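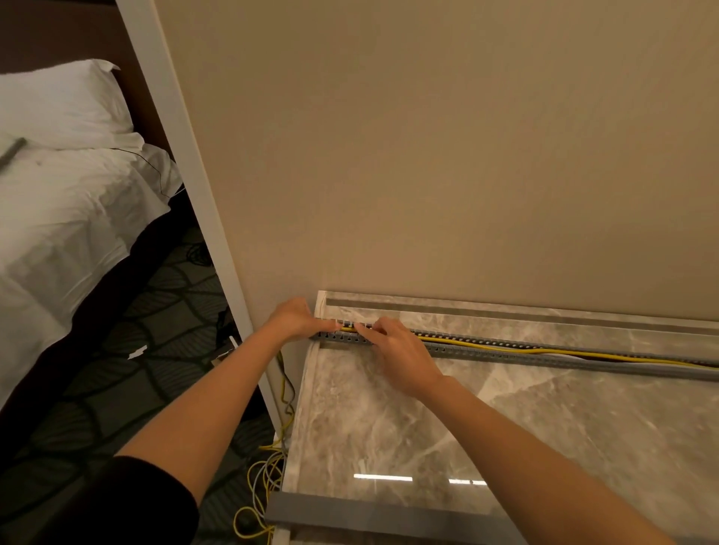 GRUSHAM COURT OWNERS – MINUTES, GENERAL MEETING
21/07/2024, ground floor meeting room

Typed up straight after, so excuse the shorthand. Corrections to the secretary by email please, not under the door.

Present: as per sign-in sheet. Quorum reached after a short wait. Apologies read out, one more came by text during item 3 and was added.

1. Previous minutes

Accepted with one change. Last time's minutes said the side gate lock was "to be replaced". Should have read "to be looked at". It has been looked at. It needs replacing. Moved and carried.

2. Money

Balance in the general account 3,516 dollars after the insurance instalment. Lower than anyone would like. Levies are mostly in, a couple outstanding, letters gone out. Sinking fund not touched this quarter.

Question about why the water bill jumped. Treasurer's view is the leaking cistern in the ground floor loo, which ran for most of the quarter before it got reported. Meter to be read monthly for a while and the reading pinned up by the letterboxes. General grumbling. If you hear water running, say so!

Volent have written to say the cleaning contract goes up to 447 a month from renewal. Currently 368. Discussion fairly long. Points made:

– stairwells are done properly, no complaints
– bin room is not, and it's in the contract
– glass in the front door gets a wipe at adult height only
– going out for other quotes takes time and the last cheap mob lasted a month

Agreed to go back to Volent and ask for the bin room to be hosed out fortnightly at the new price. If they won't, get quotes elsewhere. Carried, one against (wants to hear the other quotes first regardless).

3. Bin room

Follows on from above. Smell worse in the warm weeks, and its only winter now, so imagine January. Lids being left up. Cardboard going in whole. Someone has put a mattress in there, leaning on the recycling. Council hard rubbish can be booked but has to be booked by the person whose mattress it is. Note to go up in the lift. Deadline end of July, after that it's removed and the cost comes out of everyone's pocket, which seemed to annoy people enough that it may turn up a culprit.

Suggestion to lock the bin room. Not supported. Keys would vanish.

Green waste: people want a bin. Council will supply one if we ask in writing. Secretary to write.

4. Courtyard

Jekier came and looked at the big gum near the back fence. Their written report says tree is healthy, two limbs over the clothesline should come off, and recommends not letting it go another summer. Quote to follow, not recieved yet. Downstairs owners want it done before spring because of the magpies. Others asked for the minimum cut, they like the shade and the birds and they'd like it recorded that they like the birds. Recorded.

Clothesline itself: one arm bent, still usable. Leave it.

Pot plants on the common path. Long one, this. Ok where they are if a pram can get past. The large one by the steps has to move. Owner of it was present and will shift it, wants a hand as it weighs a ton. Two offers.

Herb bed going well, take what you need but don't pull the parsley out by the roots.
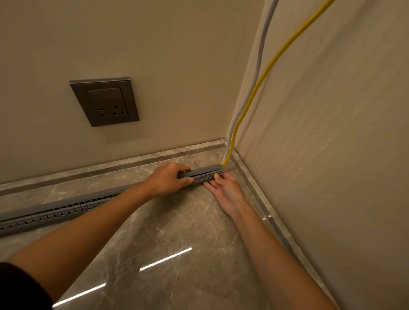

5. Common room bookings and power

Bookings have picked up a lot since the heater went in. Knitting group, homework afternoons, a couple of birthdays, plus the body corp itself. Good to see it used. Trouble is the double bookings, the paper calendar gets rubbed out and written over. Trial a shared online calendar, paper copy stays up for those who don't want the online one. Power use also up and people leave the heater going. Rule from now: last one out turns it off at the wall. Wide rocker switch on the dark grey plate, directly over the socket openings, so there is no excuse about not finding it. Sign-off line to be added to the booking sheet. No double adaptors with the heater, was asked and the answer is no. Urn ok, but run it on its own.

Hire charge for outside parties: stay as it is until Christmas. Residents free. Resident's mum's tennis club is not a resident – discussed, with good humour, mostly.

Chairs: still short after the last clean out. Offer of a set of folding ones from an owner who's downsizing. Accepted with thanks. Storage under the stairs, behind the ladder, not in front of the meter cupboard, the meter reader has already complained once.

6. Noise

Written complaint about footsteps and furniture being dragged late, top floor. Names not discussed in the meeting. By-law was read out. Felt pads suggested for chair legs. The other side of it is that the floor boards are old and carry everything, and some of what's being heard is the building. Secretary to have a quiet word both ways before anything formal. Review next meeting.

Also the drum kit. Has been sold. Thanks to the seller.

7. Parking

Visitor bay being used overnight by the same ute. It isn't a visitor. Letter to go. Painted lines nearly gone, Subramaniam have quoted for repainting the bays and the arrow at the ramp. Price reasonable but given item 2 there's not much room. Options: do the lot now from the sinking fund, do just the visitor bay, or wait.
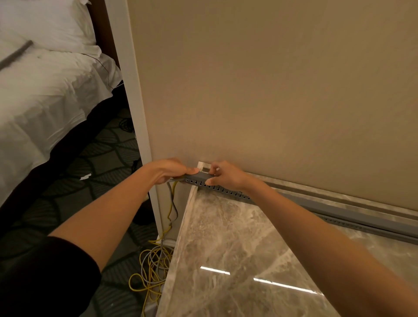

An owner from the top floor said waiting was a false economy, that the arrow was the part that mattered, and that she'd nearly been collected twice on the ramp by people coming in on the wrong side. Wanted the arrow done this month even if the bays never were. A few others agreed. Someone asked could we paint it ourselves with a stencil. Chair not keen, slippery paint on a slope. In the end: ask Subramaniam for a split price, arrow and visitor bay first, remaining bays when the account recovers. Carried.

Bike rack. Full of bikes with flat tyres. Tag them all, untagged (i.e. tag still on) after a month go to the op shop. Someone pointed out that sentence makes no sense. To be clear: tags go on, you take yours off, any bike still wearing one goes.

8. Letterboxes and parcels

Parcels left on the front step in the rain again. Couriers have the side code but don't use it. Idea of a lockable parcel box, nice but dear, park it until next year. In the meantime bring a neighbour's parcel in if you see one and leave it by thier door. Junk mail stickers available from the secretary, free.

9. Other business

– Side gate lock: get it done, don't bring it back to another meeting.
– Smoke alarm checks coming up, date to be put in the lift. Somebody has to be home or leave a key.
– Stairwell light, second landing, flickering. New tube, maybe a new fitting.
– Request for a cat flap through a common wall. Declined.
– Winter soup night, yes again please. Bring a bowl. Veggie pot and a meat pot, label them this time.

10. Actions

Secretary: Volent letter, council letter re green bin, ute letter, lift notices, quiet words re noise
Chair: chase Jekier quote, Subramaniam split price, gate lock
Treasurer: monthly water reading, levy reminders
Everyone: bin lids DOWN, heater OFF

Meeting closed when the homework kids needed the room. Next one to be called once the tree quote is in.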